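Sprechnotizen: Farbe als Ordnungsmerkmal für Kleinteile
Wiebke Heitmann, Werkstattrunde Plaltthorpe, Februar
Dauer: 30 Minuten, Fragen am Schluss

Folie 1: Einstieg
Kurz vorstellen. Bestand in Plaltthorpe nennen: mehr als 2.000 Kleinteile, verteilt auf Schubladen, offene Schalen und das Regal an der Längswand. Thema eingrenzen: Es geht um die Frage, wann Farbe beim Einräumen hilft und wann sie in die Irre führt. Beschriftung und Inventarsoftware kommen heute nicht vor.

Folie 2: Begriffe
Unterscheiden zwischen Grundfarbe und Kennfarbe. Grundfarbe: Farbe des Gegenstands selbst, vom Hersteller vorgegeben. Kennfarbe: nachträglich vergeben, etwa als Punkt, Band oder Deckel. Im Lager Aubert wurden beide lange vermischt. Folge: Blaue Teile lagen im blauen Fach, obwohl das Fach für eine Bauform vorgesehen war. Beispiel nicht zu lange ausführen.

Folie 3: Form vor Farbe
Reihenfolge beim Sortieren: zuerst Form, dann Größe, dann Farbe. Kastenförmige Teile lassen sich stapeln und auf Kante stellen, runde brauchen eine Schale oder einen Einsatz. Die Farbe entscheidet erst innerhalb der Formgruppe. Wer mit der Farbe anfängt, muss später jedes Fach noch einmal durchgehen.

Folie 4: Farbton und Helligkeit
Kräftige Töne sind auch bei unscharfer Sicht gut zu trennen. Gelb und Orange dagegen fallen unter warmem Licht leicht zusammen, ebenso Dunkelblau und Schwarz im unteren Regalfach. Auf dem Bild auf den Unterschied zwischen oberem und unterem Bereich des blauen Teils hinweisen. Die Konturen sind weich, der Farbton bleibt trotzdem eindeutig.

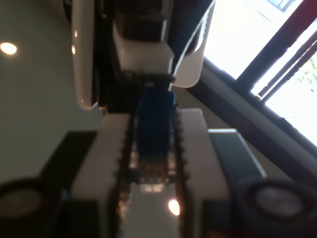 Abb. 1: Kastenförmiger Gegenstand in Königsblau, unterer Bereich etwas dunkler.

Frage ans Publikum: In welches Fach gehört ein solches Teil, wenn nur Hellblau und Dunkelblau zur Wahl stehen? Zwei Antworten abwarten, dann weiter. Regel nennen: Maßgeblich ist der hellste zusammenhängende Bereich der Oberfläche, Schattenseiten zählen nicht mit. In Zweifelsfällen gehört das Teil auf den Tisch unter die Lampe, bevor es abgelegt wird.

Folie 5: Fächer
System Jeltik vorstellen: flache Einsätze, neutral grau, Kennfarbe nur an der Vorderkante. Vorteil des grauen Bodens: kein Farbstich durch Reflexion. Bei farbigen Einsätzen verändert der Boden den Eindruck des Teils, besonders bei glänzenden Oberflächen. Für kastenförmige Teile gilt eine Lage pro Einsatz, bei flachen Teilen sind zwei Lagen zulässig. Einsätze nicht bis zum Rand füllen, sonst klemmt die Schublade.

Falls nach Stondadetti gefragt wird: Die Einsätze passen mechanisch, haben aber farbige Böden. Für Formgruppen ohne Farbtrennung verwendbar.

Folie 6: Beleuchtung am Sortierplatz
Lichtquelle seitlich, nicht hinter der sortierenden Person. Lichtfarbe am Sortierplatz und am Regal gleich halten. Reflexe auf glänzenden Flächen durch Drehen des Teils prüfen: Wandert der helle Fleck, gehört er nicht zur Farbe. Kein Teil nach der Deckenbeleuchtung allein einordnen.

Folie 7: Ablauf beim Einräumen
Schale ausleeren, Formgruppen bilden, Größen abgleichen, Farbe bestimmen, einlegen. Beschädigte Teile vor dem ersten Schritt aussortieren. Restmenge ohne Zuordnung in die Klärschale, nicht in das nächstbeste Fach. Die Klärschale wird am Ende der Schicht geleert, Eintrag auf dem Blatt an der Innenseite der Schranktür.

Folie 8: Offene Punkte
Mehrfarbige Teile sind noch nicht geregelt. Vorschlag aus Aubert: Zuordnung nach der größten Fläche. Gegenvorschlag: eigenes Fach je Formgruppe. Beides kurz vorstellen, keine Empfehlung abgeben, Meinungen notieren.

Rückmeldungen bitte schriftlich in die Mappe am Sortierplatz. Musterkarte der Farbtöne herumgeben und am Ende wieder einsammeln.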